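Maltwood Relief Desk – Ticket 323: Flanard distribution list won't sync to the Gravenska field office
Status: open, waiting on field office

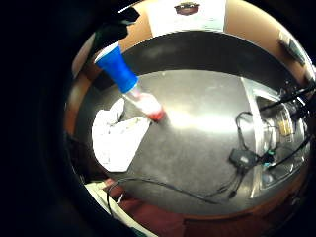
Mulugeta Ejigu wrote back within the hour to say that the list on his side still stopped at family 86, that the food parcels were due to go out the next morning, and could somebody please tell him whether to print what he had or hold off.

Hi Mulugeta, thank you so much for getting back to us, and I'm sorry you've been left hanging with this the day before a distribution. Please don't print yet! The full list has 2,000 families on it and I can see all of them from here, so nothing has been lost – the trouble is somewhere between our server and your laptop.

Could you try these for me, in this order:
Close the Gamage app completely (the little icon by the clock too, it likes to hang around).
Open it again and go to Settings, then Sync, and change the timeout from 60 seconds to the longest one it offers.
Press Refresh List once and leave it alone, even if the bar looks stuck.

Update, January 24, 2026
Mulugeta tried all three. The list now gets to 323 and stops with "record rejected." That's further than before, so I'm taking it as good news. I looked up the next record and the family name has a line break in the middle of it, probably pasted in from the registration forms we took over in May. I've cleaned that one up by hand and asked Charalambos Stamatopoulos to search the rest of the Flanard list for the same thing.

Charalambos: Found more of them, all from the same batch of forms. Fixing now. Please don't let anyone edit the list until I'm finished.

Mulugeta, I'll write again as soon as he's done, and then one more Refresh List, please. If the connection drops on you tonight, call the desk and we'll read the missing pages over the phone – we've done it before and we don't mind a bit.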